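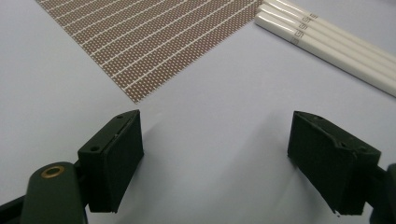 Brown sheet with white dots and stripes, on the table

Destach Community Forum > Crime and Safety > Break-ins at Ideck Storage, second time since October

gravelroad
Posted Wednesday
Does anyone know more about the break-ins at Ideck Storage on the east side? The police log only says "burglary, multiple units, report taken." The office told me 11 units were opened, all in the back row. Mine is in the front row and was not touched, but I was not told about it until I stopped in to pay. The last break-in was in October and I heard about that one from a neighbor.

I am trying to find out if the gate camera got anything, and if the police have said whether the two are connected.

backrow_tenant
I had one of the 11. They cut the lock, went through the boxes and took tools, a generator and a set of wheels for my Saab. I put it at almost $2,000 on the report. The officer was polite and gave me a case number. He said they would ask the office for video. I haven't heard anything after that.

The lock was a disc lock and it was cut clean. Whoever it was brought a grinder.

millpond
Sorry to hear it. Do you have serial numbers? The generator will have one, and if you bought it at a store they can sometimes look it up from your card. Call records and have it added to the report. Without a serial number it doesn't go in the database and a pawn shop has no way to match it.

backrow_tenant
I have the generator manual with the number written in the back. Nothing for the tools. The wheels have part numbers but those aren't unique.

nightshift_ron_no
The gate camera is a Foteck and it has been up there since before the current owners. I rented there two years. It covers the keypad and the first few doors. It does not see the back row. I told the office that when I moved out.

gravelroad
The woman at the desk said the system was "working normally," so maybe it was recording but pointed at the wrong place.

dentonhill
Let's not convict the storage place here. Read your lease. Every one of them says the owner is not responsible for theft and that you have to carry your own insurance. I managed apartments for years and it's the same language. The people responsible are the ones with the grinder.

backrow_tenant
I did read it. I have the insurance they sell at the desk. The deductible is more than the tools are worth once they depreciate them. I'm not suing anyone. I want a camera on the back row.

dentonhill
Fair enough. I was replying more to the tone of the post above yours.

nightshift_ron_no
No tone intended. I said where the camera points.

quillback
Check the keypad log. Each renter has a code, and the gate stores the time and the code for every entry. If they came through the gate somebody's code was used. If there's no entry at that hour they came over the fence or through it. The police should be asking for that before they ask for video.

gravelroad
I asked. The manager said the log goes to the police and not to tenants. She did say there was a hole in the fence by the drainage ditch and it has been patched.

millpond
That fence was open in October too. I walk my dog along the ditch. There was a piece of chain link folded back big enough to get a wheelbarrow through. I called the non-emergency line about it and they said it was private property and to tell the owner. I told the owner. I don't know what day it got fixed.

quillback
If you called the non-emergency line there is a record of it. You may want to tell the officer on this case. It helps show how long that opening was there.

millpond
I can do that. I didn't write down the date but they should have it.

sevenacres
Is it possible this is the same people who were going through cars by the ball fields? There were 4 trucks hit in one night over there and it was mostly tools.

dentonhill
Possible, but tools are what everyone steals. I wouldn't put those two together on that alone. The trucks were unlocked. Cutting disc locks is a different kind of job and it makes noise.

sevenacres
Noise doesn't matter much out there after the tire shop closes. I live across the road and I didn't hear a thing.

backrow_tenant
What night do you think it was? The office doesn't know. They found it Monday morning, but the last time anyone was sure the back row was fine was before the weekend.

sevenacres
Then I can't help you much. We were away Saturday. My doorbell camera faces the road, and it keeps clips for 28 days. I can go through the weekend and see if anything pulled in late. It will be headlights mostly.

backrow_tenant
I would appreciate that. Please don't post any plates here if you get one, send it to the department with the case number. I'll message you the number.

moderator_east
Seconding that. No plates, no photos of people, no guesses about who it was. The last thread on this had to be cleaned up because someone's cousin got accused over a trailer that turned out to be his own.

gravelroad
Understood. I'll leave the first post as it is.

tallpine_88x
Late question, but are the climate units inside the main building okay? My mother's furniture is in there.

gravelroad
The office said only the outside back row. I would still go look. They had not called everyone as of this afternoon.

tallpine_88x
Went after work. Lock is on and everything is there. Two units in the back row have new locks with office tags on them, so I guess those renters haven't been reached yet. If you rent in back and have changed your phone number, call them.

sevenacres
Went through Saturday and Sunday. One pickup with a small trailer turned in at 2:40 Sunday morning and came out a little after 4. Sent the clips to the department. They emailed back that they got them and an officer would call.

backrow_tenant
Thank you. I'll post if I hear anything.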